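Offener Tag bei Achari in Pridau: eure Fragen, meine Antworten

30. August 2023 | von der Besuchsbetreuung

Drucken | Per E-Mail versenden
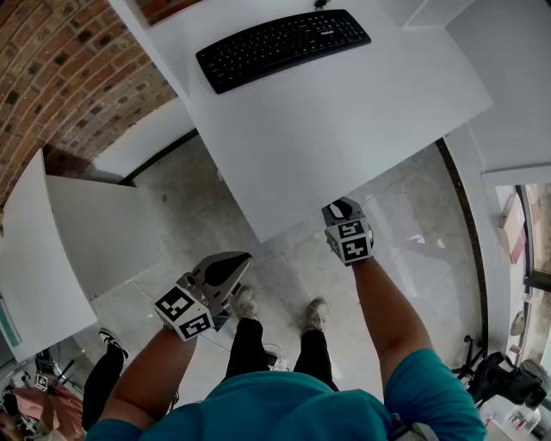
Zwei Handgreifer, ein Schreibtisch: Blick von oben auf den Mitmachplatz.

Seit der offene Tag angekündigt ist, läuft mein Postfach über, und viele Mails drehen sich um dieselben Sachen. Ich habe die häufigsten Fragen gesammelt und beantworte sie so, wie ich sie euch auch an der Tür beantworten würde. Wenn etwas fehlt, schreibt es unten in die Kommentare, ich schaue da regelmäßig rein!

Was gibt es überhaupt zu sehen?

Wir zeigen, wie Bewegungen aufgenommen werden, aus denen ein Roboterarm später lernen soll. Dafür nimmt ein Mensch zwei Greifer in die Hände, einen links, einen rechts, und erledigt damit kleine Aufgaben am Tisch. Die Ergebnisse laufen nebenan auf einem Bildschirm, und im großen Raum arbeitet unser Arm Fomham ein paar gelernte Abläufe ab (Becher umstellen, Tuch falten, solche Dinge). Wer nur gucken will, guckt. Wer mitmachen möchte, meldet sich einfach bei mir.

Darf ich die Greifer selbst in die Hand nehmen?

Ja, unbedingt! Das ist für mich der schönste Teil. Ihr bekommt eine kurze Einweisung und dürft dann loslegen. Am Anfang fühlt es sich an, als würde man mit Topfhandschuhen stricken, aber nach ein paar Versuchen klappt das Zugreifen bei fast allen. Ich selbst habe bei meinem ersten Versuch einen Bleistift quer durchs Zimmer geschossen und durfte trotzdem bleiben.

Was bedeuten die schwarz-weißen Muster auf den Greifern?

Die Frage kommt wirklich jedes Mal. Es sind Markierungen: dicke schwarze Ränder, innen schwarze und weiße Felder. Eine Kamera erkennt sie, und die Software berechnet daraus, wo der Greifer gerade ist und wie er gedreht ist. Jedes Muster ist anders, so lassen sich links und rechts auseinanderhalten. Mit QR-Codes sind sie nur entfernt verwandt – mit dem Handy scannen bringt also nichts (ja, ich hab's probiert).

Bitte beim Halten nicht mit den Fingern auf die Muster fassen. Verdeckte Markierungen kann die Kamera nicht lesen, und dann hat die Aufnahme Lücken.

Was muss ich bei den Aufgaben machen?

Nichts Wildes. Wir haben 18 Aufgabenkarten vorbereitet, ihr zieht eine und probiert euch daran. Mal soll eine Taste auf der Tastatur gedrückt werden, mal wandert ein Schwamm in eine Schale, und eine Karte mit einem Reißverschluss gibt es auch, die ist gemein. Eine Aufgabe dauert meist nur ein paar Augenblicke, danach wiederholt ihr sie noch ein- oder zweimal. Das Wiederholen ist der Punkt, an dem die meisten anfangen zu lachen, man wird nämlich ehrgeizig.

Was passiert mit meinen Aufnahmen?

Wer ausprobiert, wird vorher gefragt, ob wir die Bewegung behalten dürfen. Dafür gibt es einen Zettel mit zwei Kästchen. Bei Ja wandert die Aufnahme in unsere Sammlung, die hatte beim letzten Nachschauen 948 Einträge. Bei Nein löschen wir sie, solange ihr noch daneben steht. Eure Namen speichern wir zu den Aufnahmen nicht.

Wie läuft der Rundgang ab?

Wir gehen in kleinen Gruppen mit höchstens acht Leuten. Los geht es im Empfang, dann kommen die Tischplätze, danach Fomham im großen Raum und zum Schluss die Werkstatt, in der die Greiferfinger gedruckt werden. An den Tischplätzen bleiben wir am längsten. Wenn eine Gruppe besonders viel fragt, verschiebt sich die nächste etwas nach hinten, bitte nehmt es uns nicht übel.

Ist das etwas für Kinder?

Ab neun Jahren dürfen Kinder die Greifer ausprobieren, jüngere sind den Erwachsenen sehr willkommen als Zuschauer an der Hand. Die Greifer sind für kleine Hände einfach zu groß. Für die Kleinen liegt im Empfang Papier bereit, auf dem sie eigene Muster malen können, die hängen wir anschließend an die Wand.

Was soll ich anziehen?

Was ihr wollt, aber bitte geschlossene Schuhe. Bei uns liegen an manchen Stellen Kabel am Boden, also schaut auch ein bisschen, wo ihr hintretet. Weite Ärmel krempelt ihr am Tisch am besten hoch, und lange Ketten kommen in die Tasche. Jacken und Rucksäcke könnt ihr im Empfang lassen.

Kann mir der Roboterarm gefährlich werden?

Fomham steht hinter einer Absperrung, und am Steuerpult sitzt immer jemand von uns. Über die Absperrung greifen ist tabu, auch für ein Foto. An den Tischplätzen bewegt sich nur, was ihr selbst bewegt.

Darf ich fotografieren?

An den Tischen und bei Fomham gern, nur ohne Blitz, weil der die Kameras stört. Fragt bitte die Leute, die mit drauf wären. In der Werkstatt bleibt das Handy in der Tasche, dort liegen auch Teile für unser nächstes Projekt, Pekthorpe, und darüber darf ich noch nichts verraten – so schwer mir das fällt!

Kostet es etwas, und muss ich mich anmelden?

Der Eintritt ist frei. Anmelden müsst ihr euch nur für den Rundgang, eine kurze Mail mit der Personenzahl reicht. Zu den Tischplätzen könnt ihr auch spontan kommen, da müsst ihr eventuell ein bisschen warten.

Wie komme ich hin?

Vom Bahnhof Pridau geht ihr zu Fuß immer der Hauptstraße nach und biegt hinter der Apotheke links ab. Parkplätze gibt es wenige, Fahrräder könnt ihr im Hof abstellen.

Drucken | Per E-Mail versenden

Kommentare

lötzinn_und_kaffee: War im Frühjahr schon mal da und hatte die Karte mit dem Reißverschluss. Nie wieder. Ich komme natürlich trotzdem.

Möwe77: Geht der Rundgang auch mit Rollstuhl?

Besuchsbetreuung: @Möwe77 Ja, alles ist ebenerdig, nur zur Werkstatt gibt es eine Stufe. Dafür haben wir eine Rampe. Schreib mir kurz, dann liegt sie bereit!

pridauer_oma: Mein Enkel ist erst sieben und jetzt sehr beleidigt. Muster malen will er aber.

tk_bastler: Kann man die Druckdateien für die Greiferfinger irgendwo bekommen?

Besuchsbetreuung: @tk_bastler Noch nicht, ich frage in der Werkstatt nach und melde mich hier.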